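Pendo Nyaga: 'I wanted a game you could learn while the kettle boils'

Category: Interviews / Tabletop

Pendo Nyaga says she never planned to publish a board game. She wanted something her father would play.

"He had stopped liking long rules," she said. "You'd get the box out and he'd go and find something to do in the garden. So I started making things up with whatever was in the cupboard."

The result, Kollirel, is now in its second printing. It is a two-player game of stacking and blocking, and a round takes 9 minutes if both players know what they are doing. The first printing was 354 copies, packed by hand in Nyaga's front room with help from her friend Lerato Zwane, who also wrote the rules sheet.

Nyaga worked in a school office before the game came out and still does three mornings a week. She designed most of Kollirel in the evenings, over two winters.

"The first version was terrible," she said. "It had cards, it had a board, it had a thing with money. Lerato sat through all of it. She'd say, 'What happens if you take the money out?' and I'd take it out and it was better. Then she'd say it about the cards."

In the end there was no board either. Players take turns to place a piece on the table or on top of another piece, and each colour has one rule attached to it. Yellow can't be covered. Teal can't touch teal. Nyaga would not be drawn on which colour is the strongest, though she admits that good players argue about it.

"Emmanuel Rotich thinks it's yellow and he'll tell you so for an hour," she said. "He runs the games evening at the library and he's beaten me more than anyone. I think he's wrong, but I can't prove it at the table."

The rules fit on one side of paper. Getting them there took longer than the game did. Zwane wrote the first draft in one sitting and then rewrote it every time somebody got it wrong.

"We gave it to people and didn't speak," Nyaga said. "That was the hard bit, not speaking. You watch someone put a piece in the wrong place and you want to shout. There was one sentence about corners that everybody read backwards. Everybody. We changed it four times and then just cut the corners rule."

She sent the game to two publishers. One did not reply. The other, Dedorska, asked for changes she did not want to make — a theme with knights, and a third and fourth player.

"They were perfectly nice about it. They said two-player games are hard to sell, and I'm sure they know their business. But I'd made it for two people at a kitchen table. If you put knights on it, my dad's back in the garden."

So she paid for the first printing herself, with a loan from her brother-in-law, Nassoro Swai. He has had his money back. The boxes came from Fedoruk, a small packaging firm that agreed to a short run, and they arrived in June, a week before the pieces did.

"I had a house full of empty boxes. You couldn't open the door to the airing cupboard."

Sales were slow to begin with. She took a table at a craft fair and sold 9 copies in a day, most of them to grandparents. Then a shop in Grollau asked for 60, and sold them, and asked for more. She puts that down to the shop leaving a copy open on the counter.

"People pick up a piece and move it. They don't ask what it is first. I've tried to explain the game in writing and I'm no good at it, but if you can pick it up you're halfway there."

Not everyone has been kind. One buyer wrote to say that a game without a board was not a board game and should be cheaper. Another wanted more colours. Nyaga has tried more colours and says they made her head hurt.

She is now working on a second game, with Erick Mbwambo, a retired maths teacher who wrote to her with a list of 70 opening positions he had worked out for Kollirel. She wrote back, and they have met most weeks since. The new game will use tiles. She is less sure what else it will use.

"Erick wants dice. I don't want dice. We had a very long lunch about dice — I think he's coming round."

And her father?

"He plays it. He cheats a bit with the yellows. He says he's forgotten the rule, and I wrote it on the box for him."

The second printing of Kollirel is on sale now.

Related:
Five card games for two people
Running a games evening in a small library
Letters: should children be allowed to win?

Contact us | © 2024 | Back to top
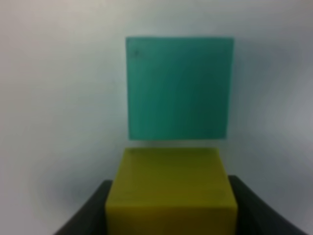

Yellow and teal, up close.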